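Handout 6: Shelf setup for the Culen pick cell

Before loading, check that the top wire shelf is level and reset the arm to its home pose. Run the reach test at low speed – two passes, no payload. Log any stop code in the Clikness sheet.

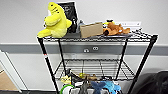

Fig. 2. Wire shelving with plush toys and a cardboard box on the top shelf.

Soft items sag through the grid, so depth readings near the wires are noisy. Set the minimum cluster size to 500 points and repeat the scan. If the shelf plane still drifts, redo the head camera calibration.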